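Sorting Blocks on a Maple Board: Report of the Student Project
Gollstead Design Workshop, course group Trelletti
2022-09-15

1. Purpose of the project

Our group had the task to develop a small sorting activity for the open day in October. The visitors are families, and many of them stay only a short time at each table. For this reason we wanted an activity that a person can understand without reading a long instruction. We decided to use simple solid shapes in strong colors and to put them on a wooden board.

2. The board

In the first weeks we worked directly on the metal table. The small pieces did not stand well on it, and the pattern of holes made it hard to see the shapes. We tested a gray felt mat, but it made folds when somebody leaned on it. After this we changed to a flat board of maple planks. The pale wood gives a good contrast to red and blue, and the seams between the planks helped us when we wanted to place pieces in a line.

The sanding took more time than we planned. We used paper with grit 80 first and then a finer one. Two of the seams were still a little rough at the end of the first day, so we repeated the work there by hand.

3. The blocks

We have 11 blocks in the complete set. For one round we put only a few of them on the board. The player can sort by color or by shape, and we found that it is better to say before the round which rule is used. Without a rule, two players often started to discuss, and this made the round very long.
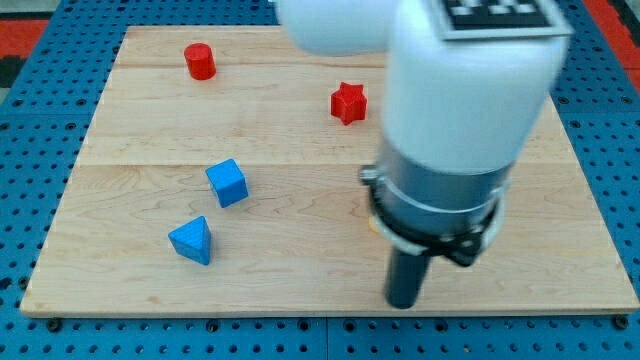
Figure 1. Red cylinder and star-shaped block, blue cube and triangular prism on the maple board.

The star has six points and was the favorite piece of most testers. It was also the most difficult one to describe in words. The triangular prism got several names during the tests, for example "roof" and "cheese". We kept the name "wedge" on our rule card.

4. Tests

We made three test afternoons in the Tawhiri room. Each group played six rounds. Sorting by color was quick for everybody. Sorting by shape was slower, mainly when the cube and the wedge lay close together.

5. Open points

The rule card must be printed again in larger letters. We also want to ask the Zolura shop if they can cut a second board of the same size. The storage box for the blocks is not yet ready.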